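Recording Garment Folding with Hand-Held Grippers: Working Rules for Operators
Wustent data handling guide, part 2

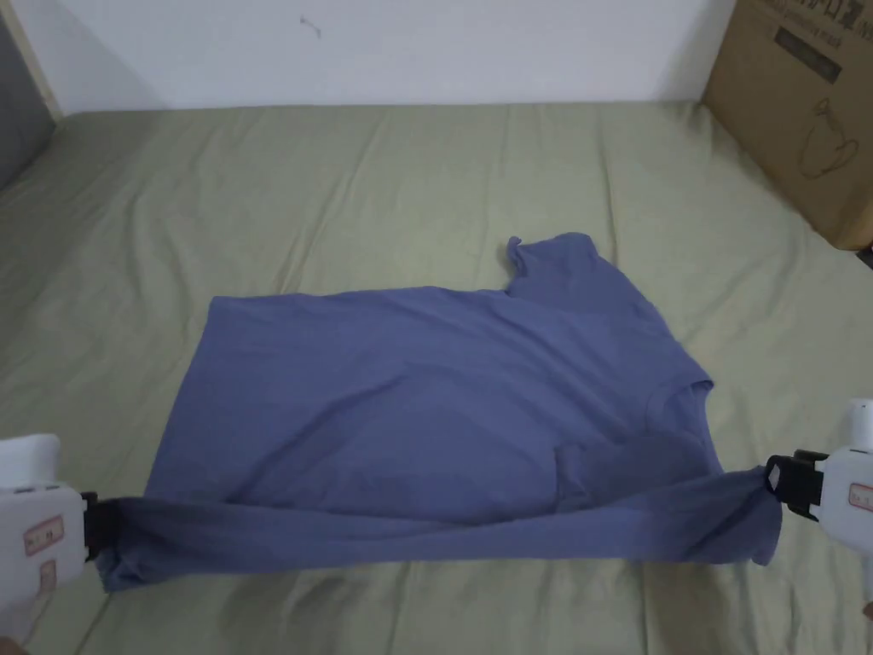

Scope

These rules apply to folding tasks on soft goods recorded with a pair of hand-held grippers and a head camera. They cover T-shirts, towels, pillowcases and similar flat items. They do not cover hanging, buttoning or socks, which have their own sheets.

The rules were first written for the Zonville site and have applied at all sites since November. Where a customer specification is stricter, follow the customer specification. The Nedeo contract, for example, does not allow an item to be re-gripped in mid-air at all.

Terms

Episode: one continuous recording, from the start signal to the stop signal.
Grip: a closed jaw with fabric in it.
Re-grip: opening a jaw and closing it on the same item at a different point.
Reset: putting the item back into a starting state between episodes.
Reject: an episode that is kept on disk but excluded from delivery.

Before you start

1. Choose a surface at least twice as wide as the item. A bed, a table or a clean floor mat is acceptable. If the surface is covered, the cover does not have to be smooth, but it must not slide when the item is pulled.

2. Check the contrast between the item and the surface. The edges of the item must be easy to find in the camera preview at normal working distance. If you have to search for the hem, change the item or the cover.

3. Leave background objects where they are for the whole session. Boxes, furniture and walls may be in view. Do not move them between episodes in the same session. If something has to be moved, end the session and open a new one.

4. Remove from view anything that shows a name, an address, a face or a screen. Printed packaging is allowed unless it carries a shipping label.

5. Check both jaws. Close each one fully and look for lint or thread between the pads. Wipe the pads with a dry cloth.

6. Check the labels on the gripper housings. They must be flat, readable and free of tape. Report a peeling label before recording. Do not press it back on and continue.

7. Run the sync check. Close both jaws at the same moment, three times, and confirm that the traces line up. If they do not, restart the recorder and repeat.

Starting states

Each item is recorded from one of the following states. Enter the state code before the episode.

F: flat, front up or back up.
P: partly folded or twisted, with at least one edge exposed.
C: crumpled, with no edge exposed on purpose.

Most sessions call for a majority of P and C. Operators tend to tidy the item during reset and drift toward F over a long session. To avoid this, pick the item up by any point, raise it to elbow height and let go. Record whatever state results. Do not adjust it by hand.

Procedure for a T-shirt

1. Give the start signal with both jaws open and clear of the fabric. Hold for one second.

2. Find the hem. If it is hidden, expose it with one gripper and keep the other still.

3. Grip one corner of the hem. Take enough fabric that it will not slip, but no more than the length of the pad.

4. Grip the other corner. The jaws should approach from the sides, low and close to level with the surface. Coming straight down blocks the camera's view of the contact point.

5. Pull the corners apart until the hem is taut. Stop when the slack is gone. Pulling further stretches knitted fabric and drags the body of the shirt out of position.

6. Lift the hem slightly. It should clear the surface, and the rest of the shirt should stay down. A high lift at this stage hides the body from the head camera and is a common reason for rejection.

7. If the body is twisted, correct it now by moving both corners together. Small, slow movements are preferred. Shaking the garment is allowed once per episode.

8. Lower the hem and release both corners. Straighten the sleeves and the collar one at a time. A collar that has collapsed onto the body must be opened out before the first fold.

9. Fold the sides in, then bring the hem up to the collar. Release, withdraw both grippers and hold for one second.

10. Give the stop signal.

Hands and fingers

Hands stay on the grips. A part of the hand showing at the edge of the camera view is normal and is not a fault. Touching the item, or the surface next to it, with a bare finger during an episode is a fault and makes the episode a reject. This includes quick corrections that you think the camera missed.

Failed grips

A failed grip does not end the episode. Open the jaw, back off a short distance and try again at the same pace. Recovery from a slip is useful data and should look like ordinary work. After 2 failed attempts on the same corner, move to a different point on the hem.

End the episode and mark it as a reject if:

- the item leaves the surface;
- a jaw jams or does not report its position;
- the head camera shifts on its mount;
- another person enters the work area.

Do not delete rejects. The reviewer needs them to check the fault rate of the equipment.

Pace and breaks

A T-shirt episode normally takes roughly 53 seconds. No minimum or maximum is enforced, but an operator whose times drop steadily over a session should stop for a break. Lifting the hem too high and releasing a corner too early both become more frequent with speed.

Rest the grippers on their stand during breaks. Leaving them on the work surface lets the jaws pick up lint.

Logging

Fill in the following fields after each episode: item code, starting state, surface code, result, and a remark if the result is a reject. Remarks should name the step number, as in "step 4, right jaw, slipped off." Entries such as "bad" or "redo" are sent back.

Item codes are printed on the storage bag. Do not put stickers on the garment itself.

Review

Episodes are uploaded at the end of the shift and reviewed every Tuesday. The reviewer samples from each operator and each surface code. Sessions with missing state codes are returned without review.

Questions about grippers and spare pads go to the Van der Linden service desk. Quote form 2808 and the serial number on the housing.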